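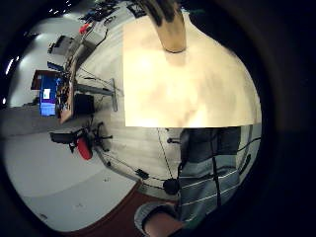

**Wrist camera on a hand-held gripper: fisheye or normal lens?**

**volonden_q** wrote:

Good evening to all. Excuse my English, it is my third language and I write slowly.

I am comparing two hand-held grippers for recording demonstrations. The first is the Flilia, with a very wide fisheye lens. The second is the Skasgate, with a normal lens and a smaller view. The fingers are almost the same on both, so my question is only about the camera.

My still is from the Flilia. You get the bench, the monitor, the chair, the floor and also my own jumper with the straps and cables over it. The panel takes most of the upper part. With the Skasgate, held at the same place, I believe I would have the panel and little else.

I recorded 81 demonstrations with each. For the tracking the Flilia is clearly better, it lost its position in 2 of them. But I am worried that the policy will learn my clothes and my office.

Which one would you keep?

Quentin Guillot

---

**enieto** wrote:

Keep the fisheye. I had the same worry and I trained on both kinds of data last October. The wide one was better in every task where the hand must come close to a big flat surface. When a panel fills a normal lens, there is nothing left for the tracker to hold on to. In your picture there is still a whole bench on the left side, and a lot of floor.

About the clothes: change the jumper from time to time. I am serious. The stripes are a strong pattern and they are near the lens.

Esperanza

---

**dumi_bench** wrote:

I must disagree a little with Esperanza. It depends on what resolution you give to the network. If you shrink the fisheye picture to a small square, then the black border takes the corners and, in this one, the whole right side. You pay for pixels which carry nothing. The object in the hand becomes very small.

We use a Dumitrescu mount, which has a normal lens for the policy and a second wide camera only for the tracking. It is heavier, I admit, and after one hour the wrist complains.

---

**volonden_q** wrote:

Thank you both. @dumi_bench, how much heavier? My colleague has already refused one tool for this reason.

And the circle is not in the centre on my unit, I noticed it too. Is it the lens or my crop?

---

**dumi_bench** wrote:

I have not weighed it, sorry. You feel it mostly when you turn the hand over.

For the circle, look at the raw file before any crop. If the circle is complete there, your crop is wrong. If it is also cut in the raw file, unscrew the lens holder and see if it sits flat.

---

**enieto** wrote:

@dumi_bench Two cameras means two calibrations and two clocks. We tried it and spent 3 weeks on the synchronisation alone. For a small group I would not recommend it.

But I agree about the resolution. I crop a square from the middle for the policy and keep the full circle for the tracker. It is one camera and one file.

---

**kettle_and_servo** wrote:

Different point. What are you doing about that cable? There is a long one across the floor towards you, with a connector in it. I would get it up off the floor before recording any more. A cable pulling on the tool is worse for your data than any lens.

---

**volonden_q** wrote:

It is a fair remark. I will look for a hook or some tape.

I checked the raw file as dumi_bench proposed. The circle is complete, so the crop was mine. I had copied the offset from an old configuration, where the value 2759 was written for another sensor.

For the moment I stay with the Flilia and I try the crop of Esperanza. I will train again with the same 81 and write the result here, but not before October.

---

**dumi_bench** wrote:

Please post the failures also, and with which crop size. I still expect the normal lens to win for small parts.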